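Halelham Tapes: episode notes and transcripts for a podcast about a space show

Hi, and welcome! If you landed on this page you probably listen to Prunine, or you typed "Rowbotham airlock theory" into a search box at two in the morning and ended up in my folder. Either way, make yourself at home.

Prunine is a fan podcast I make about Savonberg, the radio space serial set on a mining station that everybody on board hates and no one ever leaves. This repository holds the transcripts, the show notes and a spreadsheet of every theory I have ever said out loud (including the bad ones, so please be gentle). It covers season one of the podcast, 29 episodes in all.

What's in the folder

transcripts/ has one plain text file per episode. File names are the episode number and a short title, like 04-the-long-shift.txt. No fancy formatting, just speaker tags and the words.

notes/ has the show notes as they went out in the feed, with the links I remembered to add. Some links are dead now. I left them in anyway.

theories.csv is the fun one. It has 300 rows, one per theory, with the episode I brought it up in, which character it's about, and a column called "status" that says open, busted or confirmed. Most of them are busted, and I'm fine with it.

extras/ has the 8 bonus scripts, including the live commentary for the season finale where I talk over the best line in the whole thing. Sorry!!

How the transcripts were made

I ran the audio through a speech-to-text program first and then fixed the result by ear. The program did pretty well on normal conversation and terribly on names. Rowbotham (the station doctor, my favorite, I will fight for her) came out as "row bottom," "robot ham" and once as "Rob at home." I think I caught all of those, but if you find a robot ham in there, open an issue and tell me where.

I took out most of the ums. I kept the laughing, marked as [laughs], and the crosstalk, marked as [crosstalk], and where I couldn't make out a word I wrote [unclear] and moved on. Lines I quote from the serial are in quotation marks, but I was quoting from memory half the time, so don't use this as a source for what the characters really say. Go listen to Savonberg for that – you should be doing that anyway.
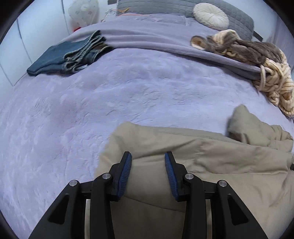
Timestamps are at the start of each new topic, in minutes and seconds, counted from the first note of the theme music. If your podcast app sticks an ad on the front, everything will be off by however long the ad runs. I don't have a fix for that one.

Spoilers

Yes, lots. Every transcript assumes you've heard the Savonberg episode it talks about. Up to episode 25 I was careful not to go past that point in the story, but after that I gave up, and the last few jump all over the place. If you're new and you care about the Halelham reveal (Halelham is the sister station, and that's all you get from me), stay out of extras/ completely and don't sort theories.csv by status. The confirmed ones will ruin your week.

Using this stuff

Go ahead and quote it, search it, make word counts out of it, whatever you like. I only ask that you say it came from Prunine and that you don't sell it. The license file says the same thing in longer words. It covers what I wrote and said, and nothing from the serial itself, which belongs to the folks who make it.

Known problems

Episode 11 is missing its first few minutes. My microphone wasn't plugged in and the file starts in the middle of a rant about cargo doors.

Episode 17 has two versions, because I recorded it twice. The one marked b is what went out.

Some early rows in theories.csv have an empty character column. Those are theories about the station itself, and I never decided whether it counts as a character – opinions welcome.

Speaker tags in the listener call-in parts just say CALLER, all of them, on purpose. Please don't send me fixes with real names.

What's next

Season two of the podcast starts in July, and I'll add transcripts as I finish them, which in practice means in clumps. I'd also love to tag every scene with the deck it happens on, but I've tried that once and got stuck at the elevator. If you have a good ear and want to help with that, open an issue and put "decks" in the title.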